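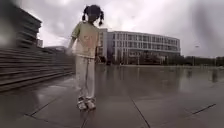
Wuven fell over for the first time at ten past four, outside the science block, with the whole robotics club watching and Garnet Melnyk holding the emergency stop like a TV remote. It had two wheels, a body the height of a kitchen stool, and a gyroscope we had saved up for all through the winter. Indoors it stood up beautifully. Outdoors, in the rain, on stone, it lay down. We had until the end of April to get it across Leclerc Square, 100 metres of big grey slabs, for the Tuser Cup, and I was starting to think we should have entered the sorting category with the conveyor belts. Then I remembered my little sister on the square, in her yellowish T-shirt and her roller skates, with her pigtails sticking out and the stone shining wet all the way back to the curved white building. Skates close together, toes a bit out, head down, one hand held away from her hip. She was six, the ground was like glass, and she was standing up.

"So ask her," said Garnet, when I told him.

"Ask her what?"

"How she does it!"

I thought he was joking, but Garnet doesn't joke about control systems. That evening I sat on the end of my sister's bed with my club notebook open and asked her how you stay up on skates when it's raining.

"You don't stay up," she said. "You keep nearly falling down."

"And then what?"

"And then you do it the other way."

I wrote it down word for word. She wanted to know if she'd be paid, and we agreed on a packet of jelly snakes.

I should explain how our code worked at that point. There were 1,320 lines of it and I'd written most of them, and I was so proud of it I used to scroll up and down just to watch it go by. What it did was measure the lean of the body and shove the wheels hard the moment Wuven tipped. On the lab carpet that was perfect. On wet stone the wheels spun, the body carried on tipping, the code saw a bigger lean and shoved harder, and down we went with both wheels whirring. It was a robot that panicked.

Ms Strebel, who ran the club and let us call her Heidrun after half past three, read my sister's words off the page and laughed out loud.

"That's a better description than the one in your textbook," she said. "Small corrections, all the time. You've built something that waits until it's in trouble."

"We could give it an arm," said Garnet.

We all looked at him.

"She's got her hand out. In my head, I mean, from how it was described. Like this." He stood up and did it, elbow loose, palm near his pocket, and wobbled on one foot to demonstrate. "If Wuven had a weight it could swing, it wouldn't need the wheels to grip so much. It could push against itself."

I love that moment. I still get a fizz in my stomach when I think about it, because you could feel the whole room lean in. Somebody was already clearing the drill bench. Somebody else was on the scales with a handful of old steel nuts, dropping them in one by one and shouting out the grams until we settled on 215, packed into a plastic film tub and taped shut. The arm itself was a bit of aluminium tube with a motor at the shoulder. It looked ridiculous. It looked as if Wuven was carrying a very small lantern.

The first night with the arm it fell over exactly as before, only now it hit Garnet in the shin as well.

The second night it stood in a puddle by the bike sheds and shivered. I don't know how else to put it. The arm twitched back and forth, the wheels ticked a finger's width this way and a finger's width that, and the whole thing hummed away to itself in the drizzle and did not fall down. We stood there in our hoods grinning like idiots. Ms Strebel held her umbrella over the laptop and let herself get soaked.

"Make it go forwards," she said.

"It's only just standing!"

"It's got to cross a square, love."

So we made it go forwards. I threw out page after page of my lovely code (I kept a copy, I'm not made of stone) and wrote a new loop that checked the lean far more often and did far less about it each time. Whenever I got stuck I opened the notebook. Nearly falling down. Do it the other way. We tipped buckets of water over the netball court to practise on dry days, which made us unpopular with netball.

On the morning of the Cup the rain came sideways. There were three teams in the wet-course category and the first, a very smart lot from Purkside with matching jackets, had a low machine on tracks that got well past the middle and then drowned a connector. The second didn't start. Garnet carried Wuven to the line in both arms like a toddler and set it down, and I pressed the key, and it began to hum.

It was slow. I had forgotten how slow, or else the square had grown. It went over one joint in the slabs, wobbled, swung its little tub, and went over the next. My mum was under the shelter with my sister, who had been told she could not bring her skates and had brought them anyway, slung round her neck by the straps. People who had been chatting stopped. You could hear the rain and the motor.

A gust got it near the end. Wuven tipped, properly tipped, further than it ever had on the netball court, and I felt my own arm go out from my side as if that would help. I looked along the line and Garnet's was out too. So was Ms Strebel's. All of us in a row in the rain with one hand by our hips.

"The other way!" yelled my sister. "Do it the other way!"

The tub swung. The wheels ticked back, and back a bit more, and Wuven came up out of the lean, thought about things for a second, and rolled on.

I can't tell you much about the last stretch. Garnet was jumping up and down on my foot. I know it crossed the tape, because there's a certificate in the science block with a coffee ring on it, and I know it went on a little way afterwards because I had forgotten to write a line telling it when to stop. Ms Strebel had to run after it.

When she'd brought it back, my sister came out from under the shelter to inspect it. She walked all the way round, crouched, and poked the film tub with one finger.

"It needs two arms," she said.

Garnet got the notebook out of my pocket and handed me the pen.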